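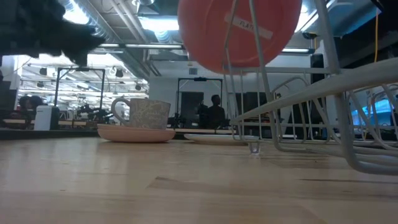
Cell notes from Colside - the two-arm table, dishes bench

July 5, 2020

Quick one this time, half the list is still open and I want the rest of the week for it.

The table at Colside is back up. For anyone at Sowerby who only gets the newsletter: same black frame, same two arms facing each other across the butcher block, same dish rack job. Cups, saucers, plates, rack. What changed is mostly underneath and mostly boring, but please read it before you book time on it.

Cables first. The left arm had a bundle rubbing where it comes down under the frame, outer sleeve gone through in one place, wires inside fine. Resleeved it and moved the tie points. If you add anything to that arm, leave slack at the elbow and the wrist, then run it to full reach BY HAND before you power up. Not after. We lost most of a day in spring to a wire that was fine in every pose except one.

Gripper fingers. Both pairs off, cleaned, back on with fresh screws. The left pair were closing a touch skewed, so it would take a mug handle nicely and then let a flat plate swivel. Shimmed one side and it's a lot better. Not perfect. The check is simple enough - close on a strip of paper, pull from each side, should feel the same both ways. Do it at the start of a session and write it in the book, even if it's fine. Especially if it's fine, the gaps in the book are no use to anyone.
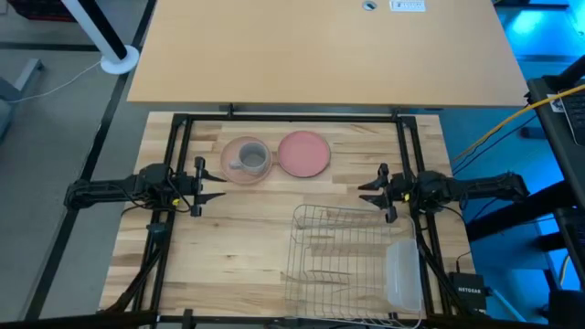 Start positions next. Crockery goes at the back of the block, saucer with the mug on it to the left, coral plate to the right of it, rack down at the near right. Mug handle pointing left. I know people have been starting with the handle wherever it lands and that's allowed, but log it as a mixed start so the Devness lot can sort the runs afterwards. Two weeks of theirs had to be binned for this.

The rack creeps. Every time a plate goes in a bit hard it shifts towards the edge, you don't notice until the arm is putting plates down on a wire. There are pencil marks on the block now for the corners. Push it back to the marks between runs. We tried sticky pads and they held so well that the rack came up with half the pad and some of the finish, so no more pads please.

Homing. Order matters again with the new Cirkia release: right arm first, wait till it has settled, then left. Do them together and one of the two comes up with an offset at the shoulder and you'll spend 11 minutes blaming the cameras. Cirkia know about it, fix is meant to be in the August build. Until then there's a card on the frame, follow the card.

Joint grease is due at 1,390 hours and the right arm is nearly there. Left has more in hand as it had a new wrist over the winter. I'd like to do both in one go so the table will be off for a day, date to follow by email. If you've got a deadline sitting near it shout now.

Network - if an arm drops out mid run, look at the little switch on the right hand ledge before you touch anyhting in software. Twice last month it was a plug not pushed home. Reseat, give it 30 seconds, re-home (right first!!). If it drops again, stop there and leave a note on the desk.

Few leftovers:

Limit on back to back runs is 10, then let the motors rest. Wrists get warm before anything else does.

Hex keys go back in the roll. The small one is missing again.

Wipe the block down at the end, dry cloth only. Grit under a saucer makes it slide differently and then we all chase it for a day.

Camera checks I haven't got to, will do them with the grease. If your views look a bit off from last month they probaly are, save a still at the start of each session and we can line it up later.

Spare fingers are on order, no date yet.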